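3. Materials and Table Layout

3.1 The die as a test item

Small game parts are a steady source of loss in shared collections. The Dollden collection lends board games to schools and community rooms, and its returns desk has long recorded what comes back incomplete. In the records made available for this study, covering 1,000 returned games, dice were the part most often marked as missing, ahead of pawns and cards. We therefore chose the die as the main item for the work on tabletop tidying and packing reported in this paper.

A die has several properties that make it suitable. It is compact, its sides are flat, and it will rest on any of them. It has no front or back that matters for storage, so a die placed in a box in any position counts as correctly packed. At the same time it can roll when dropped, it is easily hidden under a rule sheet or the flap of a box, and it is often the last item to be noticed when a table is cleared.

Color was considered early. White dice were excluded on the light surface used here, where their edges were hard to make out at a distance. Red and blue dice were used in a short preparatory round. The layouts described in this section use green, a color that stands apart both from the white of the table and from the dark panel behind it.

Figure 2. A green die on the sheet of white paper, with the dark backdrop behind the table.

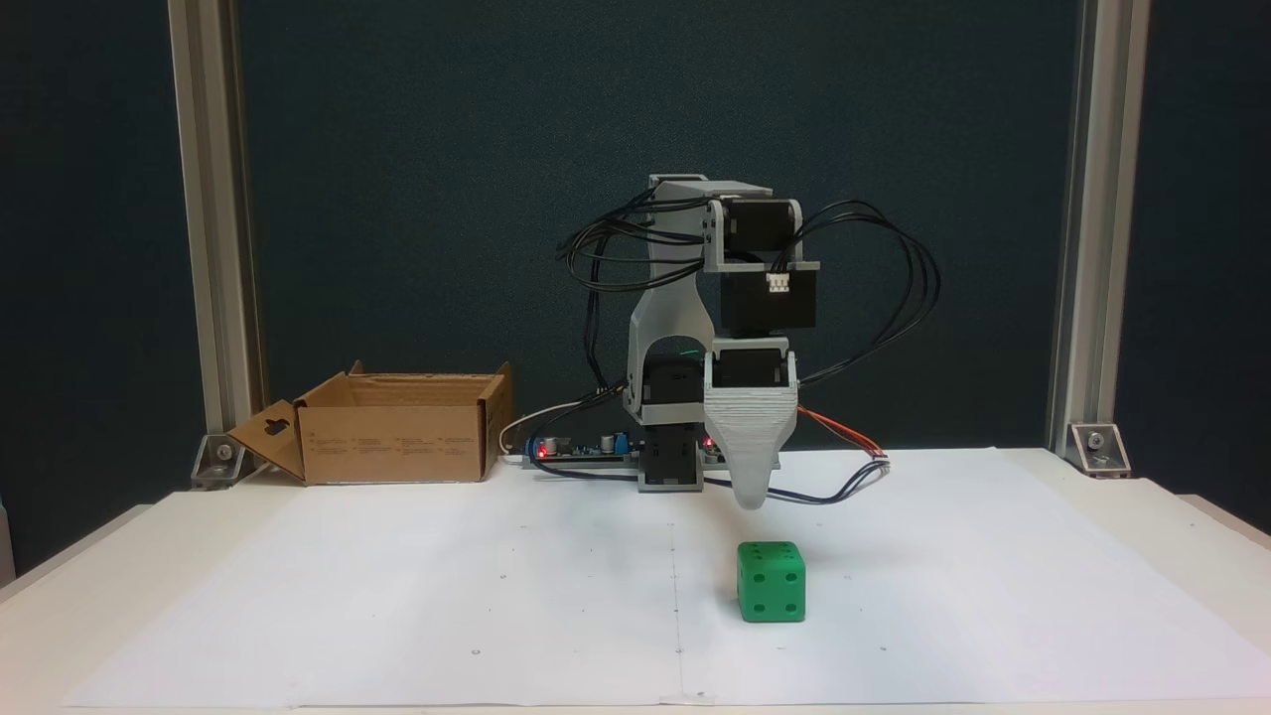
The choice of surface received as much attention as the choice of item. A bare tabletop was tried first and found to be less even in appearance than expected; light fell on it in patches, and small scratches could be taken for the edge of a thin part. A large sheet of paper gave a plain ground at very little cost. It also marked the working area in a way that everyone setting the table could understand at once: an item on the paper was still to be put away, and an item beyond its edge was outside the task.

Paper has drawbacks. It lifts at the corners, it creases under repeated handling, and a crease is enough to change the way a die comes to rest. Sheets were changed whenever a fold could be felt with the fingertips. We did not fasten the sheet down along its full length, as the tape left a raised border that interfered with parts sliding toward the edge.

3.2 Background and surroundings

The area behind a table is seldom described in studies of tidying, although it affects how easily a small item is seen. A household shelf filled with books and boxes offers many edges and colors that compete with the item of interest. For the layouts in this paper the surroundings were kept plain. A dark panel was preferred behind the table and a white board was preferred where a lighter ground was needed. Neither is meant to represent a living room or a classroom. Both allow the same item to be compared across settings without the added effect of a patterned wall.

Lighting followed the ordinary conditions of the room, with the ceiling lights on and no extra lamp near the table. Window light was limited in the afternoon, when the shadow of a die on white paper could grow longer than the die itself. Layouts were set out again from the beginning if the light changed noticeably between one placement and the next.
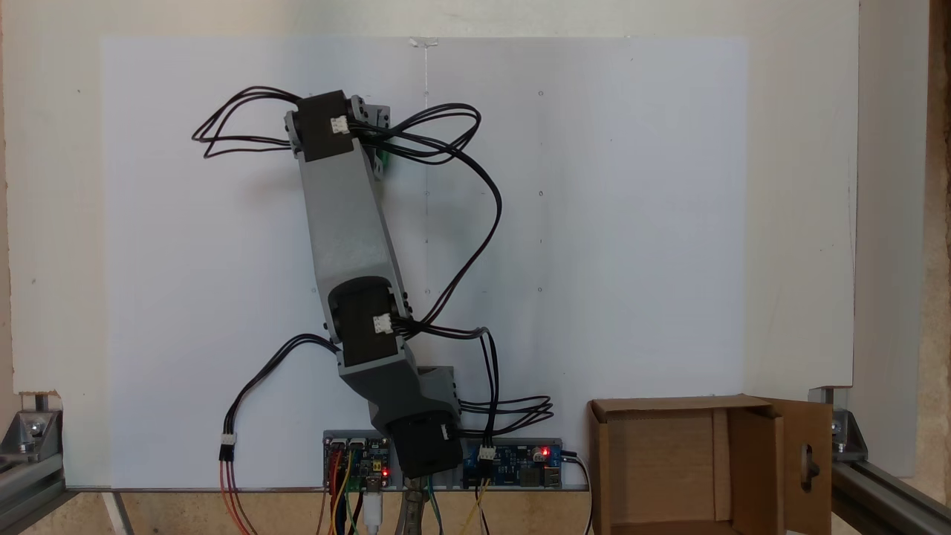 A reader of an earlier draft objected that so plain a setting removes the very difficulty that families and lending collections face, and that a die on clean paper is seldom lost in the first place. The same reader suggested that clutter should have been part of the layout from the start, with rule sheets, bags and spare cards left where players leave them.

We accept the point in part. Clutter is treated in Section 5, where the Situm layouts add cards and folded sheets to the same table. The plain layout is reported first as a base for comparison. Without it, a die that is overlooked among cards could be put down to the cards, to the color of the die or to the surface, and the three could not be told apart.

3.3 Containers

Each layout is paired with a container. Lending collections commonly reuse shipping boxes for loose parts, and the Robles packing guide used by the Dollden desk allows any clean cardboard box with flaps that open fully. An open box is simple to fill, but its flaps take up space on the table and may cover an item lying close to them. Containers were placed beside or behind the working area.
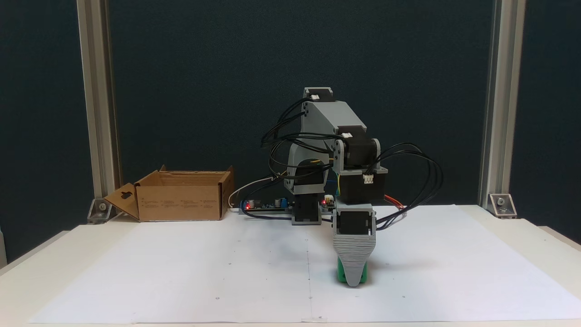
Prepared by the Small Parts Study Group, Aketti Institute
Section 3, revised October

Box height was the most debated feature of the layout. A low box lets a die bounce out if it is released from too far up, while a high box is harder to reach into and harder to check. We settled on the type already in use at the returns desk, so that the results could be applied there without new purchases. No lining was added. A cloth lining softens the landing of a die, but small parts catch in its folds and are then counted as missing at the next return.

Placements were drawn from a list of 50 starting positions, covering the center of the paper, its corners and the strip nearest the box. Each position was used in 2 orientations of the sheet. The list and the order of use are given in Appendix B, together with the wording of the checklist completed after each layout was cleared.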